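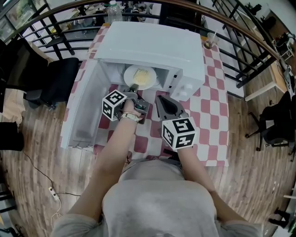

# Capítulo 4 - Aquecimento por micro-ondas em porções individuais

O aquecimento de alimentos já cozidos difere da cocção em dois aspectos: a estrutura do produto está formada e a perda de água reduz a qualidade sem benefício tecnológico. Este capítulo trata do reaquecimento de porções servidas em prato, com ênfase em massas e preparações à base de ovo.

## 4.1 Distribuição do calor na porção

As micro-ondas penetram poucos centímetros no alimento. Numa porção amontoada, a camada externa absorve a maior parte da energia, e o centro aquece sobretudo por condução. A geometria da porção influi, portanto, tanto quanto a potência selecionada. Recomenda-se espalhar o alimento em camada uniforme ou em anel, deixando livre o centro do prato.

## 4.2 Comandos e acesso à cavidade

Nos aparelhos de comando mecânico, os botões giratórios regulam potência e tempo. A porta de abertura lateral exige espaço livre do lado das dobradiças - condição a verificar antes de fixar a posição do aparelho na mesa ou bancada. O prato deve ser introduzido na horizontal e apoiado por inteiro na base.

## 4.3 Procedimento de referência

1. Distribuir a porção no prato e cobri-la.
2. Aquecer durante 90 segundos em potência média.
3. Revolver o alimento e repetir o aquecimento, se necessário.
4. Aguardar 2 minutos antes de medir a temperatura em 3 pontos.

O tempo de repouso integra o processo e deve constar do registro. Os exercícios da seção 4.4 utilizam esse procedimento como base de cálculo.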